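Print
E-mail this post

Notes on collecting grasp examples by hand, part 3

October 27, 2025

The Jarstead set is closed as far as pickup tasks go, and I want to write down how the collection went before I start changing the protocol again. The previous two parts covered the grippers and the clock sync. This one is about the demonstrations themselves.

A short recap of the names. Simik is the recording software, which runs on one machine and writes every stream to a single log. Flullum is the policy we train from those logs. Jarstead is the collection of tabletop tasks, most of them involving small household electrical items with cables attached. Cables are the part Flullum handles worst, so cables are what it gets more of.

Each demonstration is done by a person holding one gripper in each hand. There is no robot in the loop at this stage. The operator opens and closes the fingers directly, and the policy later has to reproduce the finger motion and the wrist path from what the cameras recorded. The finger pads are flat and upright, and the gap between them at full opening limits what can go into the task list. Anything wider than the gap has to be picked up on edge or left out. 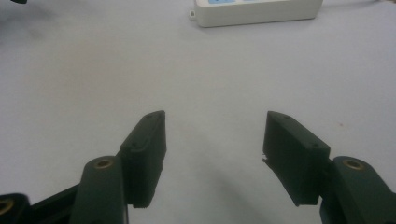
The starting pose is the first thing I would standardize if I were doing this over. In the May sessions we let operators begin wherever they liked, and most of them began in the same spot, a comfortable distance back from the object with both wrists level. The model learned that spot very well. When we started an evaluation run from anywhere else, it spent the first seconds traveling back to it before attempting the pickup.

The fix was dull. Before each take, Simik now shows the operator a start height and a rough direction of approach, drawn at random from a list. The operator moves there, holds still, and presses the pedal. Recording starts on the pedal and ends on the pedal. It slows things down by a noticeable amount, and the takes are much more useful.

The second problem was speed. People get faster as a session goes on, and by the end they are closing the fingers while the hand is still moving forward. A person can get away with this. A policy trained on it closes early and pushes the object away. I now ask for a short pause with the fingers on either side of the object before closing. The pause can be trimmed later if it turns out to be too long, but a pause that was never recorded can't be added back in.

On to the totals. The pickup part of Jarstead came to 2109 takes after review. We rejected 196, mostly for one of these:

- a tracking dropout during the approach
- the pedal pressed late, so the take starts with the hand already in motion
- the second hand crossing in front of the object and hiding it
- the object regrasped more than once

The last item is debatable. Regrasps are real behavior, and I would like Flullum to recover from a bad first attempt. I have kept those takes in a separate folder and plan to train with and without them.
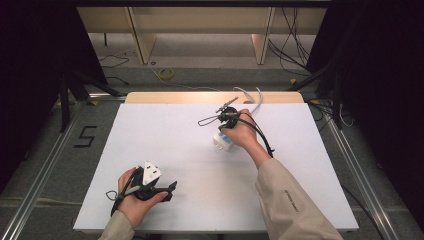 Two-handed takes needed their own rule. At first the idle hand drifted, and the drift ended up in the training data as if it meant something. Operators now park the idle gripper to one side and leave it there until it has a job. If the job is to steady a cable, it moves in before the other hand closes. We settled on that order because it was what most people did unprompted, and having it the same in every take made the learned behavior a good deal less jittery.

Labeling is still manual. Each take gets a task name, an outcome, and a mark at the moment of first contact. Atallah, our review tool, suggests the contact mark from the finger position, and the suggestion is usually late by a few samples when the object is thin – a cable will bend before the fingers register any resistance. I correct those by eye. It takes around 4 hours to get through a full day of recording, and most of that is the contact mark.

Still open for the next round: a second table height, a darker work surface, and objects of the same color as the surface. White items on a white surface gave us the poorest segmentation of anything in the set, and I would like to know how much of that is lighting and how much is a lack of examples. I will also be replacing the pedal, which has started to double-trigger.

Print
E-mail this post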